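Home | Course plan | Handouts | Visits | Contact
Print this page | Send by e-mail

Handout 6: Notes to the visit at Prulo, Sorkport

These notes are for those who were in the August visit and also for those who missed it. Please read them before the next exercise, where we will use the same terms.

Our host was Ulises Quiroga, who leads the group for household tasks. The demonstration had two parts. In the first part he showed how a person teaches a task with a gripper held in the hand. In the second part the arm, which they call Sokol, tried to repeat the task alone.

The hand-held gripper has two fingers with textured pads. The fingers are moved by linkages, so the pads can close on a thing from both sides. A camera on the tool records what is in front of it, and with it the position of the fingers. The person works with bed linen, clothes and cushions in an ordinary bedroom.
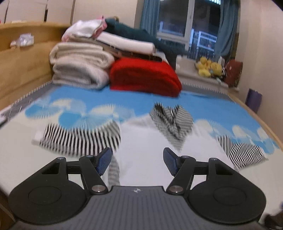 Cloth is a difficult material for a robot. A cup keeps its form when we lift it, but a shirt has a new form each time. For this reason the group collects many short recordings of the same task. For tidying a bed they have 1538 recordings now and they want to reach 2000 before they train the model again. The first model was trained with 600 and it often took two layers of cloth instead of one.

Three points from the discussion:

- Speed of the hand. If the person turns the tool quickly, the picture becomes blurred and the edges of the cloth are hard to find.
- Light. Recordings are made also in the evening, so the model does not learn only daylight.
- Pattern. Stripes help to see a fold. On a printed sheet the pattern can be confused with a fold.

Somebody asked why the person does not simply guide the arm. Mr Quiroga answered that the arm is heavy to bring into a flat, and the hand tool fits in a bag.

Homework: choose one task with cloth at home and divide it into steps. For each step write where the two fingers should touch and when they should open. Maximum 200 words. Send it to me through the Ima page.

Dalibor Trnka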